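Pantry inventory, March

I redid the pantry spreadsheet on Sunday. The old version sorted by purchase date, a poor key for anything that keeps for years. The new one sorts by best-by month, then by shelf. It has 242 rows, 32 of them canned meat and fish.

Liis Mets suggested a column for net weight in grams, and I added it. Cost per 100 grams now calculates on its own, although multipacks still need the unit price typed in by hand.

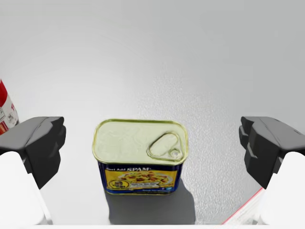

Shelf depth is the remaining problem. The lower shelves are 298 mm deep – fine for two rows of tall jars, wasteful for anything shorter. I plan to add a 40 mm riser at the back and leave the top shelf as it is.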